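Borik sim add-on for the Skindmont gripper: worth the money?

Page 1 of 1

wattle_and_daub
Posted in July, 11:40 pm
Borik wants 600 bucks a year for the simulation pack, which is 600 more than I paid for the desk I'd otherwise be crashing a real arm into. You get the arm, the two-finger gripper, a fisheye wrist view and a handful of rooms. I've put 100 hours into the trial and my wife has started asking after it by name. Wrist view with the fingers open, from tonight:
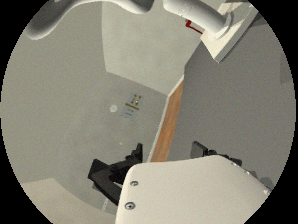 Does the licence cover a second computer?
It covers one machine at a time, but you can release the seat from the account page and claim it on another.

gorski_bits
Seat release works, if you enjoy waiting. Mine took 3 goes and an email to support, where a very patient Ha-neul So told me to log out of everything I have ever logged into.

Igor Mazurek
I'll be the grump. The Górecki pack does the same job for less and the manual was written by somebody who had met the software. Borik's lens model is lovely, granted. The contact settings are a lucky dip.

wattle_and_daub
Tried Górecki. Lovely manual, agreed, I read it while the thing was recompiling. As for contacts, the defaults are rubbish but build 1437 let me set friction per object and I've been happier since. Spheres with a peg on top are my favourite torture test, because the peg gives the fingers very little to hold. Red one in the grip, green one still on the floor:

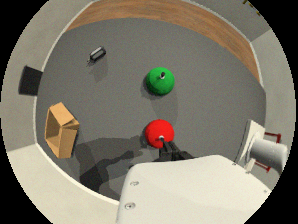

I still wouldn't trust it to tell me how hard to squeeze a real part. For sorting out approach angles before I go anywhere near the hardware at Ostham, it's earned its keep.

Igor Mazurek
Approach angles you can do with a cardboard tube and some imagination. But fine, per-object friction is news to me. Is that in the trial or only the paid one?

wattle_and_daub
Trial too. Right-click the object, third tab, the one labelled "Misc" for reasons known only to Borik.

gorski_bits
I have been paying for a year and never opened Misc.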